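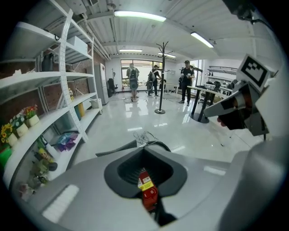

Theano Dimitriou told me that the robots did not take her job, they only took the part of it she could do while talking. I think about this sentence often. At Zirnden, where we both work, 24 people used to sort and pack goods by hand. Now 20 of us remain on the floor, and much of our day is teaching grippers how to hold a thing.

The management speaks of over 1152 items in one shift. I believe the number. But a person who packs can chat with her neighbor, and a person who teaches a machine must watch it all the time. By three in the afternoon my eyes are tired — my hands are not.

I am not against this change. My back is thankful. I only ask that the new work gets a proper name, proper pay and longer breaks, and that somebody asks us before the next machines arrive in March.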